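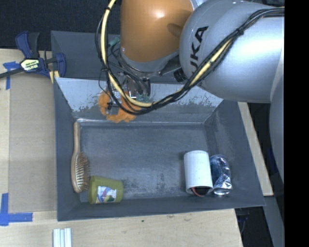

Unit 4 deals with storage in open containers with sloping sides, and with what the slope does to usable floor area. A container that is wider at the rim than at the base has two capacities: the volume to the rim, given by the supplier, and the footprint at floor level, normally left for the buyer to work out. Small household goods are stored on the footprint. In a metal bin of this type the goods tend to be kept to the walls, with a brush lying along one side, a cup on its side next to it and a cylindrical container along the other, and the middle of the floor left free. The free strip is counted as access space in the exercises below, and is subtracted before any packing ratio is calculated.

4.1 Terms

Footprint: area of the flat floor, measured inside the seam.
Rim area: area of the opening, measured inside the rim.
Wall allowance: the difference between the two, expressed per side.
Packing ratio: floor area covered by goods, divided by footprint less access space.

Students who took the course before the November revision will have used "fill" for the last of these. The older term is still accepted in written work if it is defined once.

4.2 Goods with a long axis

Brushes, bottles, tubes and tins have one dimension much greater than the others. They are laid parallel to the nearest wall unless the wall is shorter than the item. A hairbrush is measured over the full length, handle included, and its width is taken at the head. The bristle side is treated as part of the width if the brush lies on its edge, and as part of the height if it lies flat. Bristles may touch a neighboring item but should not carry its weight.

Cups are a special case. Upright, a tapered cup covers a circle the size of its base, but takes up a larger circle at the rim. On its side it covers a wedge, and it rolls in an arc if pushed. A cup on its side is therefore placed last, with the wide end against something that does not move – a wall or a heavier item.

Wrapped goods are measured over the wrapping. Crinkled foil compresses under pressure, and the value obtained depends on how hard the calipers are closed. Record the uncompressed figure.

4.3 Condition of the floor

Painted metal floors show rub marks and scratches where goods are slid instead of lifted. Wear of this kind has no effect on capacity. It is recorded in the condition column of the Hollenstein sheet as light, medium or heavy.

4.4 Worked example

A bin has a footprint of 2,000 square centimeters. The access strip takes 200, leaving 1,800. The goods cover 900. The packing ratio is 0.5, entered to 2 decimal places as 0.50. The wall allowance is not used in this calculation – a common error in last term's papers.

4.5 Exercise

Repeat the calculation for the Letska and Usholm bins using the dimensions in Table 4. Submit both sheets by Friday to Madhu Bisht. Sheets are returned within 48 hours. Corrections are made on the original sheet, in a second color.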